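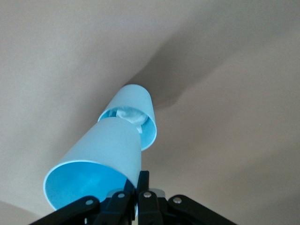

Gert Ntuli thinks the second rinse is where we lose it, and that we should stop blaming the flour. Said so twice before I had my coat off. Fair enough, but he hasn't seen the June jars.

Notebooks > Starter & ferments > Clustemine bench

21 July 2023

Rye starter, batch 468. Fed last night, same as always, equal weights flour and water, 200 g of each. Lid loose. Slow again this morning. Smell fine, a bit of apple, no acetone. Top flat, few bubbles down the side of the jar, nothing like what we had before the change of flour.

Things that changed since June:
- flour, now the Rokska dark rye, old one was the Jikgate stoneground
- jars go through the rinse twice (new sanitiser, the Ding stuff)
- I moved everything off the windowsill to the lower shelf
- tap water, filter cartridge swapped, don't have the date, ask

Too many at once, my fault. Should of done one at a time.

Gert's argument: sanitiser left in the jar after rinse two, knocks the yeast back, flour innocent. My argument: the slow ones started before the new sanitiser came in. Checked the book. They did, but only just, and one of those I'd marked "cold night??" so not worth much.

Split test set up before lunch. 4 jars, all from the same mother:
A - old flour, single rinse
B - old flour, double rinse
C - new flour, single rinse
D - new flour, double rinse
All on the lower shelf, all from the same jug of water. Rubber bands at starting level. Used the last of the Jikgate for A and B so no repeats unless somebody finds another bag. Try the top cupboard.

First look mid afternoon: B slightly behind A. C and D level with eachother and both behind A. So flour AND rinse?? Or nothing yet, too early. Not writing a conclusion on one reading.

Gert looked and said "told you". He was pointing at B. I pointed at C. We left it there.

pH strips useless for this, the colours between two squares all look the same to me. Borrow the meter back from the cheese side, calibrate first, last time it came back reading nonsense.

Bread from batch 467, baked this morning: tight crumb, good crust, sour enough. Sides split where I didn't score deep enough. Eaten anyway.

To do
- read bands again before locking up, write it HERE and not on the jar lids
- shelf thermometer, find the one with the working clip
- order flour, ref 2746 on the old invoice
- don't feed D by mistake, it sits next to the mother

Evening: A over the band and domed. B getting there. C, D still sulking, D a touch lower.

Clustemine bench notes | Contact the bench | Back to top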